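Pinon Robotics Club Arm Guide
Section 4: Setting Up the Key Pickup Task

Read Section 3 (Homing and Wrist View) before you start. One team member stays at the stop switch whenever the arm has power.

1. Clear the work surface and wipe it down. Grit under the key changes how it slides.
2. Place the lockbox on the left side of the wrist view, with the latch facing the open area.
3. Lay the key flat between the box and the fingers. Keep other objects away from it.
4. Open the gripper all the way and set the speed to 18 percent.
5. Start the Zorko recorder, then call out "recording."
6. Drive the arm down slowly and close on the key.

Caution: Do not press the fingertips into the surface. Stop and raise the arm if a finger starts to bend.

Note: Check the grip pads before each session. Log any wear on the team sheet.
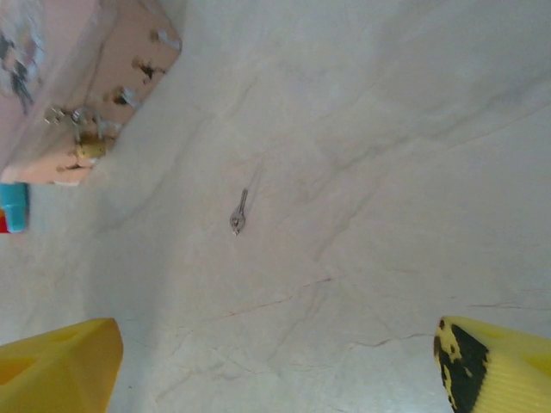
Figure 4. Start position, wrist view. Gripper open, key on the marble.

7. Save the run, return the arm to home, and move the key to a new spot. Each team records 50 runs. Failed runs count and should be labeled "miss."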